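4.2 Setting and tasks

The study took place at the packing and finishing site of Jenley, a company that makes wooden letter sets and name trays for schools and gift shops. At the time of the fieldwork the site employed 26 people on the assembly floor. Each order is a short word or name, set by hand into a tray with a channel, checked against the order slip and passed on for wrapping. The work is light but repetitive, and the errors are of a few familiar kinds: a letter left out, two letters swapped, or a tile seated upside down.

Management had decided in January to move part of the setting work to two-armed stations supplied by Quezada. The arms were to be taught by demonstration. An operator guides the arms through a word, the recording is stored, and a model is trained on the stored recordings. The teaching was given to the existing floor staff, who had been setting trays by hand up to that point. Figure 3 shows the task at a teaching station, in a close view from the wrist and in a wider view of the table. 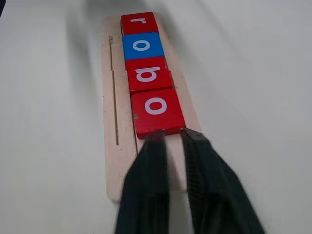
The operators described the teaching as slower and more tiring than setting by hand. A practiced setter does not look at each tile for long. When teaching, the same person has to decide how a tile should be approached, where the fingers should close and when to let go, and has to do it the same way many times over. One setter with long experience said that she had never thought about which side of a letter she picked up until the arm made her choose. Several others said much the same thing in their first interviews.

Tile condition also came up more often than we expected. Hand setters deal with worn paint and rough edges by feel and rarely mention them. At the teaching stations these became topics for discussion, as the operators did not agree on whether worn tiles should be kept in the recordings. The shift lead, Brayan Puma, wanted them kept, arguing that the customer sets would contain some wear in any case and that a model taught on perfect tiles would be of little use on a normal afternoon. Others preferred to sort them out first. The matter was settled on the floor, without the supplier, and the rule that came out of it (keep small chips, discard split tiles) was later written into the station instructions.

4.3 Changes in the division of work

Before the change, a setter was responsible for a tray from the first letter to the check. After the change the job was divided in 2. Teachers recorded demonstrations and graded them. Checkers read the trays that came off the stations and corrected them by hand. Over the study period the teachers recorded 247 usable demonstrations, and the checkers handled up to 2,000 trays a month between them.

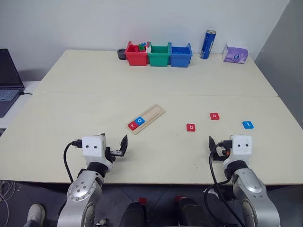 The split was not planned in detail. The first group of teachers was made up of people who had volunteered for a trial session, and they stayed in the role after the trial was over. This caused some bad feeling. Teaching was paid at the same rate as checking, but it was seen as the job with a future, and checkers reported that they were asked for their opinion less often than before. Two checkers asked to be trained as teachers and were told to wait until the next round of stations arrived.

The pace of the day changed as well. Hand setting had been organized in batches, with natural pauses when a batch was finished. Teaching had no such pauses. A word could be stopped halfway and started over, and a poor recording had to be thrown away and repeated, so the operators found it hard to say how much they had done by noon. Supervisors went on asking for a tray count for the first several weeks. The teachers answered with the number of recordings, and the two figures were entered in the same column of the shift sheet - a practice that made the early output data almost useless for our purposes. We have left those weeks out of the analysis in Section 5.

Talk between workers fell off during teaching and rose again during grading. Grading was done in pairs, with both people watching a recording and agreeing on a mark. It was here that much of the know-how of the older setters was put into words, often in the form of a complaint about a recording that was correct in its result but clumsy in its path. Newer staff said they learned more about tray setting from these sessions than from their first weeks on the floor.

At the Dandent site, where the same stations were introduced with outside teachers, we found no similar sessions. Grading there was done by one person working alone, and the floor staff had little contact with the recordings. We return to this comparison in Section 6.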